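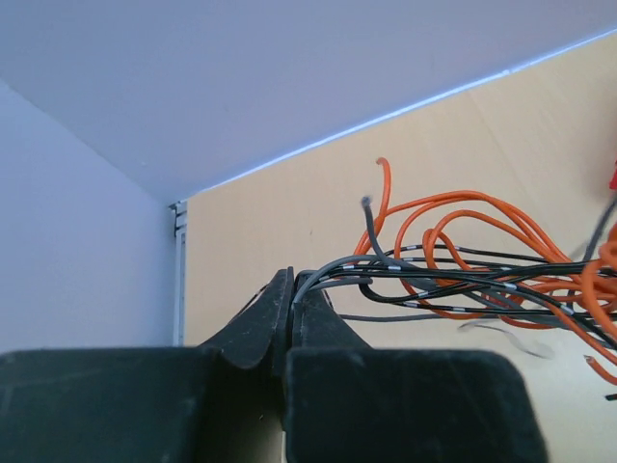
*Orange, black and gray wires, all in a tangle*

November 30, 2024

Quick one tonight, supper is in the oven and I've got a lot on my heart.

Been getting emails again asking why I won't put a date on the Lord's return. Two this week alone. One lady was very kind about it, one gentleman was not. So let me just say it here and then I can point people to it.

I don't do dates. Used to. Some of you have been reading long enough to remember the feast day charts I had up on the old site. I took them down. I was wrong, and worse than wrong I had people calling me scared to death, asking should they sell the house. A young mother in Dultcombe stopped sleeping over something I typed at my kitchen table. I still think about her. I wrote her a letter afterward and she was gracious, more than I deserved.

Matthew 24:36. "But of that day and hour knoweth no man." I had that verse underlined in my Bible the whole time I was making charts!! Underlined. Twice.

Now the email from the not so kind gentleman had a calculation attached. It starts with a number, 3665, which he gets by adding up the days of a ministry, plus some begats, plus something from a dream his cousin had. I read all of it. I did try. But you can get anywhere you want to go if you pick where to start counting — and he did pick, he says so on page one. Brother if you are reading this I am praying for you and please do not send the second half.

Does that mean I think we should all go back to sleep? NO. Watch and pray, it says watch. Look at the news for ten minutes. I believe we are in the season, I've believed it since I was a girl in my grandmother's church and I haven't changed my mind. But season and date are two differnt things. When the leaves turn I know winter is on the way. I couldn't tell you what hour it'll snow.

Arwel Gwilliam taught on this at the Tuesd— sorry, at the midweek study, and I wish I'd written more of it down. He went to 1 Thessalonians 5, the thief in the night. What stuck with me was verse 11, which I always skipped on my way to the exciting parts. "Comfort yourselves together, and edify one another." Comfort! Paul is talking about the day of the Lord and he ends up at comfort. When did any of my chart posts comfort a soul.

Hala Haddad asked him afterward what about Daniel, what about the weeks, and they were still at it when I left. She knows her Daniel. I may ask her to write something for the blog if she's willing, she has over 200 pages of notes in binders and it's a shame for it to just sit.

Few other things

- Comments are back on. Be nice. Anything with a date in it I'm going to delete, don't take it personal.
- Reading plan for Revelation is 90 days, starts whenever you start. Print it or don't. I'll post chapter one thoughts as soon as I get them typed.
- Still praying for Urmila Mishra and her hip. She's home now and grouchy so I think thats a good sign.
- Whoever asked about the pre-trib post, it's coming. I've rewritten it so many times. It is not going to make anybody happy.

Oven's beeping. Luke 21:28, look up.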